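What Is a Memorial Service?

When somebody dies, the people who loved them often want to be together for a while. They might meet in a church, a park or even a backyard, and they call it a memorial service. It can happen a few days later or many months later, so that cousins who live far away have time to come.

What happens there?

People tell stories (some of them very funny, and yes, you're allowed to laugh!), and there may be songs, a poem or a prayer. Most services are over in an hour, and then there's usually food, and lots of grown-ups who want to tell you how tall you've gotten.

What should I wear?

Some families like dark, dressy clothes, and others ask everyone to come in a favorite color or just a T-shirt. Ask your grown-up what this family would like.

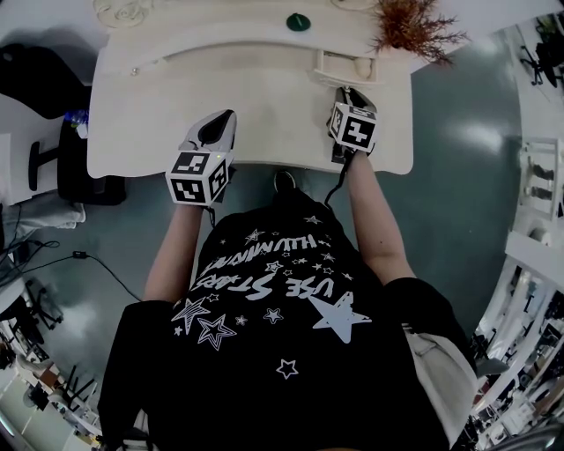
What if I cry, or don't?

Both are fine. You can hold a hand, step outside for some air, or draw a picture to leave beside the flowers.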